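Trying Out Two Grippers on an Old Desktop PC
Student project report, 05/08/2018

So for my project I ended up comparing two grippers for taking apart old computers, and I'm going to write this the way I'd tell it to a friend, since the lab notes are already long enough (17 pages!). The question was pretty simple: can a two-finger gripper with linkages get into a desktop tower without snagging on everything, and does it do better than the plain parallel one we used last November?

The old one is the Visser, with straight jaws that slide in and out. The new one is the Jater, and it's all flat black plates and pivots. I ran both from the same Jikell controller so I couldn't blame the software if one of them flopped. My budget for parts was 200 dollars and most of it went on screws, cables and a second set of fingertips I never got to mount.
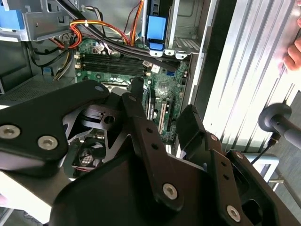
Figure 1. The Jater over the open tower, with the memory slots and wiring behind it.

My first worry was reach. A tower looks roomy until you try to put a hand in it, and the linkages on the Jater are wide, so I kept thinking I'd catch a cable. I drove it in slowly by hand control and wrote down every pose where I could still see the board from the wrist camera. That view matters more than I expected. If the fingers cover the thing you want to grab, you're basically guessing.

The wires were the next headache. Power cables flop around wherever they like, and a pose that's fine in one case is no good in the next. I tried coming in at different angles to find one that kept the fingertips away from the bundles.
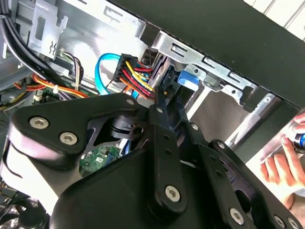 Figure 2. Coming in on a diagonal, close to the power connector and the blue drive latch.

I logged 1231 poses between the two grippers (yes, I sorted them all myself, and yes, it took a whole weekend). I marked each one as clear, partly blocked or blocked, depending on how much of the target part I could see. The Visser had more clear views, which kind of hurt, because I'd been rooting for the new one! Its jaws are just skinnier. But the Jater opened wider and was a lot nicer to line up with the bigger parts.

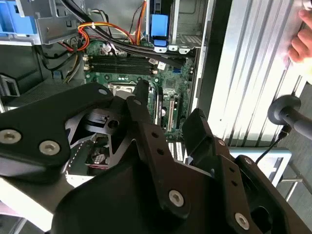 I also tried tilting the wrist camera up by 7 degrees. It helped with the drive cage and made the lower part of the board harder to see, so I put it back and used the original mount for the final runs. Anyone picking this up should try a second camera off to the side. The Lemesus mount we have in the cabinet would probably fit, but the bolt spacing needs checking first.

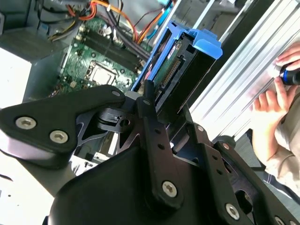
Figure 3. Drive caddy and processor in view past the fingers, with a screwdriver at the side panel.

For drives and other big pieces I'd pick the Jater. For small connectors I'd stay with the Visser, at least until there are narrower fingertips to test. The spare set is in the drawer under the controller, still in its bag, and the pose log is on the lab computer in the same folder as this report.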